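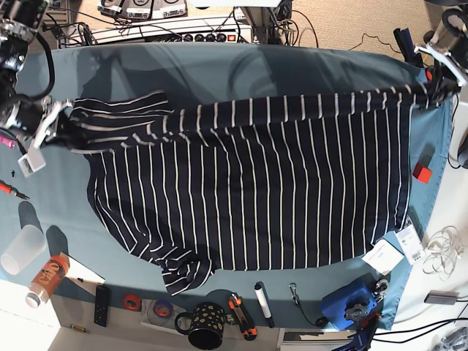

Black fabric with thin white stripes, creased

Brultex Striped Cotton, article 1268
Black ground with white stripe, sold by the meter

Article 1268 is a medium weight woven cotton for shirts, aprons, loose trousers and summer dresses. We have kept it in our collection for many seasons and the black ground is the color that our customers order again most often. The fabric is woven for us at the Bulano mill and finished in our own hall in Sekau.

The stripe is made with dyed yarn and not printed, so it is visible on both sides of the fabric. The right side is a little smoother. If you do not see the difference, choose one side and mark it with chalk on every piece before you start to sew. In daylight the stripe looks a little warmer than pure white, and we ask you to order a sample if you must match it with buttons or with a white collar.

Technical data
Composition: 100% cotton
Usable width: 140 cm
Weight: 165 grams per square meter
Shrinkage: up to 2% in length after the first wash
Washing: 40 degrees, with similar colors
Ironing: medium, with steam, from the wrong side
Tumble dryer: not recommended
Minimum order: 2 meters

Cutting and sewing
Please wash the fabric one time before cutting. Black yarn can give some color in the first wash, therefore do not put it together with light clothes. Dry it flat or on a line, and iron it while it is still a little damp.

The stripes run parallel to the selvage. For a shirt with matched fronts and pocket, add one pattern repeat to the length of each piece and cut in a single layer. A folded waistband looks best when it is cut across, so that the stripes are short and stand upright along the band. For a collar or a yoke you can also cut on the bias, but then please use a light interfacing, as the bias pieces become long very easily.

We recommend a universal needle size 80 and polyester thread. A stitch length of 2.5 mm is good for most seams.

Delivery
Orders up to 20 meters are sent folded. Longer orders come on a cardboard tube. Folded fabric can arrive with a crease in the middle, and this crease goes away with steam. A full roll has 93 meters in one piece. Cut fabric cannot be returned, except when there is a weaving fault.

Related articles
Article 1270, same stripe on navy ground
Buzatu plain cotton, black, same weight, suitable for facings and pocket bags

Page updated on March 19, 2025. The next delivery of full rolls is expected in April.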